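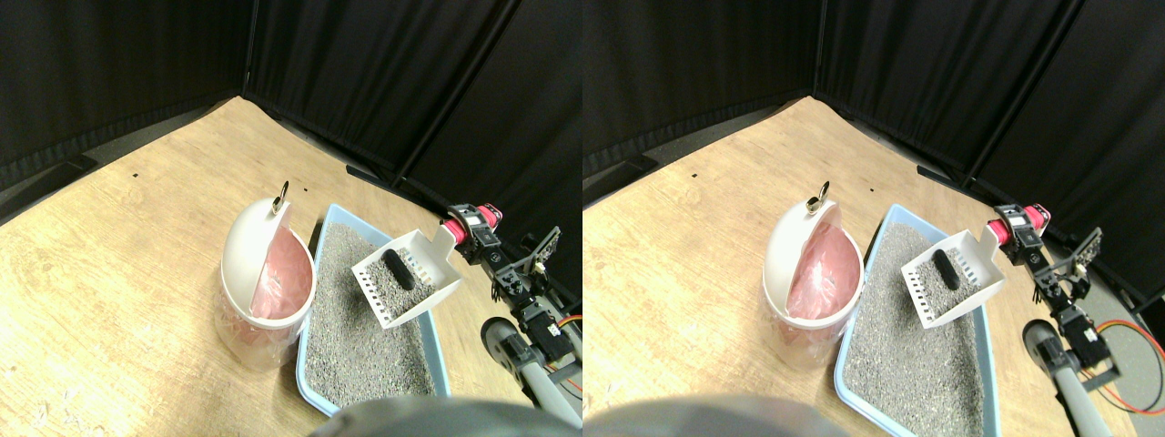 Litter table, curtain corner. Blue box, white scoop with a black clump aboard, bin with the pink liner in and its lid flipped.

February 9, 2024

Litter day again. Putting this down while I still remember which scoop was which, and so whoever has the table next doesn't have to guess why there's a strip of masking tape on the underside of the spare box (it's mine, please leave it, it marks the side with the rough molding).

First the litter, because I've changed my mind about it. We've been on the fine sandy kind since October and I never liked it. It pours nicely and looks great for an hour and then it's in the wood grain, in my sleeves and in the keyboard. The gray speckled one from Bimden is so much better to live with! The grains are coarse enough to see against the board, which means I can find the strays before I put my elbow in them. It's noisier going in, and there's a bit of dust off the top of the bag, but it settles quickly if you pour low. I cut the corner of the bag small and went slowly along the length of the box. Much tidier than opening the whole top and hoping.

Fill level: I started with 2,000 g and that was too shallow, you could hear the scoop scraping on plastic at every pass. Added another 1,000 g and it felt right straight away. Any deeper and you spend your time pushing gray around to get at what's in it. I'd leave it there for the pale blue box. The spare box is narrower and will want less, but I haven't done it properly yet so no number from me.

Scoops. I like the white one with the slots in the sides and the square end. The square end is what sold me, because it goes flat into the corners and along the walls, where the old rounded one always left a ridge behind. What I don't like is that litter hangs around on the floor of the scoop. You lift a clump out and there's a little bed of gray underneath it that doesn't want to leave. Two gentle side-to-side shakes over the box gets rid of most of it. One hard shake gets rid of all of it and also breaks the clump, and then you've got crumbs to chase, so don't do that. I did that. Twice.

Long clumps are the awkward ones. A round one sits in the middle and stays put, but a long one wants to lie along the scoop and slide forward as soon as the front edge dips. Keep the front a touch higher than feels natural until you're right over the bin. I practiced this for a while before lunch and got much better at it, and then got worse again after lunch, make of that what you will.

Weighed everything that came out of the box in the morning run, clumps and clinging litter together: 247 g into the bin. I'd like to split that into clump and loose litter next time because I suspect we're throwing away more good litter than we think. Needs a sieve. I thought we had one. (If you borrowed the flat kitchen sieve from the drawer under the scale, bring it back, no questions asked.)

The bin. It's the small white Drurkden one with the domed lid and the little gold-colored ring on top, and I'm fonder of it than a trash can deserves. The ring is a nice thing to get hold of, much easier than picking at the rim of the lid with gloves on. You can see the pink bag through the sides too, so there's no excuse for missing a liner that has slumped. My one complaint is the lid. Flipped open, it leans over toward the front and takes away part of the opening, so you're aiming at less bin than you'd expect. Come in from the side the lid isn't on. I tried turning the whole bin a quarter turn and it helped a lot, and I'm going to mark the good position on the board in pencil.

Liners are the Dagdag pink ones, off the roll. They're thin but they've held up fine so far. They're also a bit generous for a bin this size - fold the extra down over the outside, snug, then run a finger around the inside so there's no air trapped at the bottom. If you skip that, the bag puffs up and the first clump just sits on top like a hat. I put a 200 g bag of clean litter in the bottom as a weight on one try to hold the liner down. Works, but it feels wasteful and makes the weighing fussy. Folding is fine.

Keeping bin and box side by side still seems best to me. I tried the bin at the far end, on the theory that it would be out of the way, and all I got was a trail of gray across the wood. Close together, with the short hop over the edge of the box, hardly anything gets dropped. If it were up to me they'd be touching, but then the lid gets bumped.

Cleaning up: soft brush first, then the damp cloth. Never the cloth first, it turns the dust to paste and the paste goes into the grain. Brush toward yourself, away from the curtains, since the folds at the bottom catch everything and then release it a week later when somebody leans on them. There's a black speck on the board that doesn't come off with the brush. I had a go at one with a fingernail and gave up, so don't waste your time.

Smell: none to speak of, just that dry clay smell off the bag. The Drendby sample is supposed to be scented (lavender, says the label) and I'm leaving it sealed until the window latch is fixed.

Still to do:
- pencil mark for the bin position
- sieve, see above
- same run in the spare box, with its own fill level
- ask for a second white scoop before we wear this one out
- more pink liners, the roll is getting skinny
- lid off the bin entirely for one run, to see how much easier it gets

Box is covered and on the low shelf, scoop washed and drying on the rack by the sink. I left the opened Bimden bag clipped shut with the big green clip. Please put the clip back on afterward, the last bag tipped over and I was finding it in my shoes for days.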